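Der Einkauf nach dem Einkauf

Warum das Auspacken die unterschätzteste Hausarbeit ist und was eine Tüte Tomaten über ihre Besitzer verrät

Über das Einkaufen ist alles gesagt. Es gibt Ratgeber für den Einkaufszettel, Studien zur Wartezeit an der Kasse und Menschen, die einem ungefragt erklären, man dürfe niemals hungrig in den Supermarkt gehen. Sobald die Wohnungstür ins Schloss fällt, wird es still. Die Tüte steht auf der Arbeitsfläche, sinkt langsam in sich zusammen, und irgendwer müsste jetzt.

In unserem Haushalt hat sich für diesen Moment der Satz »Ich mach das gleich« eingebürgert. Er deckt einen Zeitraum ab, der bis zum nächsten Einkauf reichen kann. Im April fand ich auf diese Weise eine Tüte wieder, deren Inhalt ich zunächst für Pflaumen hielt.

Annatjie Adams hält das für Körperverletzung an Gemüse. Sie hat lange einen Marktstand geführt und gibt heute Kurse in Haushaltsführung, in einem Ladenlokal in Grerkstead, über dessen Tür noch der Schriftzug eines Friseurs hängt. Der Kurs zum Thema Auspacken dauert einen Vormittag. Ich hatte mit einer Handvoll Teilnehmer gerechnet und fand keinen Stuhl mehr.

»Die Tüte ist ein Transportmittel«, sagt sie zur Begrüßung. »Sie wohnen ja auch nicht im Bus.«

Dann lässt sie uns üben. Jeder bekommt eine Tüte Tomaten und einen Korb, und wer glaubt, dabei könne man nichts falsch machen, hat noch nie neben Gerrit Coetzee gestanden. Coetzee, von Beruf Steuerprüfer, dreht die Tüte um und schüttelt. Es klingt wie ein kurzer Umzug. Adams hebt eine Tomate vom Boden auf, betrachtet sie lange von allen Seiten und legt sie ihm wortlos wieder hin.

Die Lehrmeinung lautet: einzeln. Mit der einen Hand die Öffnung aufhalten, mit der anderen hineingreifen, Frucht herausnehmen, ansehen, ablegen. Vor allem das Ansehen ist Adams wichtig. Eine Tomate mit Druckstelle kommt nach vorn und wird am selben Abend gegessen, die festen dürfen nach hinten. Gestapelt wird möglichst gar nicht, und wenn, dann mit dem Stielansatz nach unten, worüber sich im Kurs sofort zwei Lager bildeten.
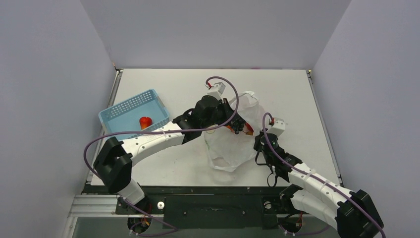 Das eigentliche Problem ist nämlich die dünne Plastiktüte. Eine Papiertüte steht, ein Stoffbeutel lässt sich immerhin umkrempeln. Die Plastiktüte dagegen verfolgt eigene Ziele. Sie klebt am Handrücken, sie schließt sich, sobald man wegsieht, und sie versteckt die letzte Frucht grundsätzlich in der Falte, die man schon dreimal abgetastet hat. Karabo Dlamini, die neben mir saß und zu Hause vier Kinder versorgt, streicht sie deshalb erst flach und rollt den Rand nach außen, bevor sie überhaupt hineingreift. Es kostet zwei Sekunden. Ich habe es seither jeden Tag vergessen.

Beim Korb gehen die Ansichten auseinander. Adams empfiehlt einen mit Löchern, Hauptsache, es kommt Luft an die Ware, und das Material ist ihr herzlich egal. Der Handel sieht das anders. Die Firma Trurkach bietet ein »Fruchtbett« aus geölter Esche für 190 Euro an, das laut Prospekt »dem Gemüse seine Würde zurückgibt«. Bei Plullier gibt es dasselbe Prinzip in Kunststoff, ohne Würde, dafür spülmaschinenfest. Ich habe beide eine Zeit lang in der Küche gehabt. Die Tomaten ließen keine Vorliebe erkennen. Mein Mann legte seine Schlüssel in das Fruchtbett.

Sizwe Le Roux, Innenarchitekt und Verfasser von nearly ungelesenen Küchenkolumnen, wie er selbst einräumt, rät zu etwas noch Schlichterem: freier Fläche. »Die Leute kaufen Ordnungssysteme und stellen sie dann auf den einzigen Platz, an dem sie hätten auspacken können«, sagt er am Telefon, während im Hintergrund etwas umfällt. Seine eigene Arbeitsplatte sei bis auf den Wasserkocher leer. Nach einer Pause: und die Post. Und ein Akkuschrauber.

Man kann die Sache auch rechnen. Bheki Jacobs, mein Nachbar und ein Freund großer Zahlen, kam mit dem Bleistift auf 3000 Handgriffe im Jahr, allein für das Obst und Gemüse seiner Familie. Er wollte mich damit beeindrucken, und es gelang ihm. Auf die Frage, wie viele davon er selbst ausführe, sah er auf die Uhr und erinnerte sich an einen Termin.

Bleibt die leere Tüte. Adams faltet sie zu einem kleinen Dreieck, das sie in eine Schublade steckt, zu den anderen kleinen Dreiecken. Coetzee knüllt. Dlamini bindet einen Knoten hinein, damit sie nicht durch die Küche weht. Ich gehöre zu denen, die Tüten in einer Tüte aufbewahren, und habe am Ende des Vormittags festgestellt, dass sich in diesem Punkt fast der ganze Kurs zu mir bekannte, wenn auch leise.

Auf dem Heimweg kam ich am Gemüseladen Mthembu vorbei und nahm ein Kilo Tomaten mit, in der Absicht, das Gelernte sofort anzuwenden. Die Tüte steht jetzt neben dem Herd. Ich mach das gleich.

Geteilt: 190 Mal
2 Kommentare

Mehr aus dem Ressort Zuhause
Die Schublade, in der alles liegt
Wer hat Angst vor dem Gefrierfach?
Brotkästen: eine Ehrenrettung
Wohin mit 1000 Schraubdeckeln
Der gute Teller und wann man ihn benutzt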